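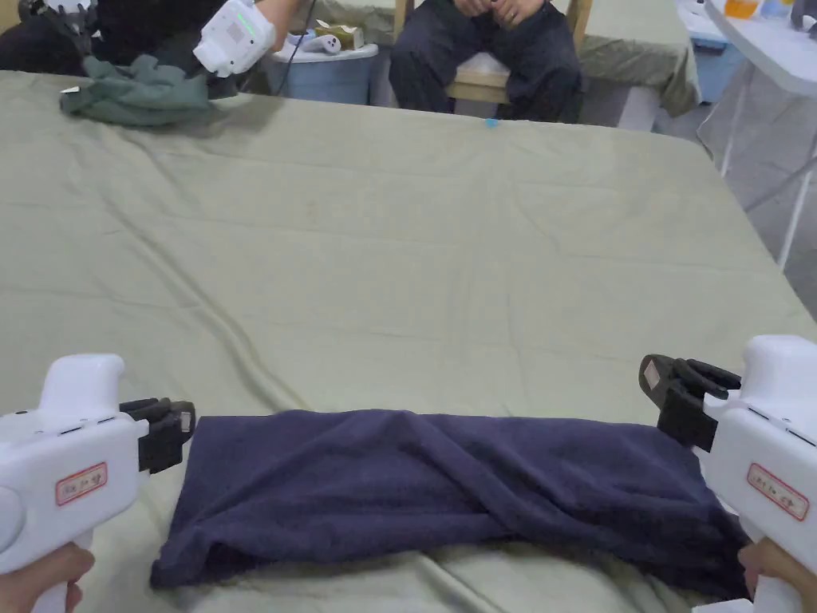 Print this page
E-mail this page

Emese Illés has run the linen side of a guest house in Ruvham for 6 years. Before that she worked for a commercial laundry in Pultbridge, where she started on the night shift and left as a supervisor. We met in her back kitchen on a Monday, after the breakfasts were done, and she talked while she sorted pillowcases.

She did not set out to work with sheets and towels. "I wanted to be a pastry cook," she said. "The laundry was a job for one summer. Then they offered me days, and I had rent to pay."

The guest house is called Endora, after a boat the first owners kept. It belongs now to Zulmira Falcão, who bought it with the furniture and the linen cupboard included. Most of what was in the cupboard had to go. "Thin in the middle, every sheet," Illés said. "You could read a newspaper through them. Zulmira wanted to keep them for the embroidery. We kept two."

I asked what guests complain about. Towels, she said, before anything else. "They will forgive a small room. They won't forgive a towel that doesn't dry you." She blames fabric softener, which coats the loops, and she stopped buying it in her first month. She uses less powder than the packet says and runs a second rinse. In dry weather everything goes on the line, and the towels get ten minutes in the dryer at the end — long enough to lift them, she says, and no more.

Dark colours are a sore point. Falcão likes them and Illés would have everything white. "White you can boil. With a dark towel, somebody takes off their face cream and there is a pale patch for ever." They settled on white for the bedrooms and dark for the garden room, where people come in with muddy dogs.

The Pultbridge laundry taught her to keep records, and she still does. A ruled notebook hangs by the boiler with a page for each room. Last year she wrote off 872 pieces, counting flannels and napkins. Falcão thought that was high. "I showed her the book," Illés said. "Half of it was napkins. Red wine and candle wax."

Old towels are cut down for the window cleaner, and the worst go to a kennels on the Ruvham road. Sheets are turned sides to middle if the edges are sound. She does the sewing herself, in the evenings, with the radio on and the cat, Pap, asleep on the finished pile.

Would she go back to a big laundry? She thought about it and folded another pillowcase. "The money was better. But there you never see who sleeps in the bed. I had a lady in March who asked me how I iron a fitted sheet. I told her I don't."

Related items
Ruvham market moves to the lower car park
Getting candle wax out of cotton
Pultbridge bakery reopens after repairs
Letters: dogs in guest houses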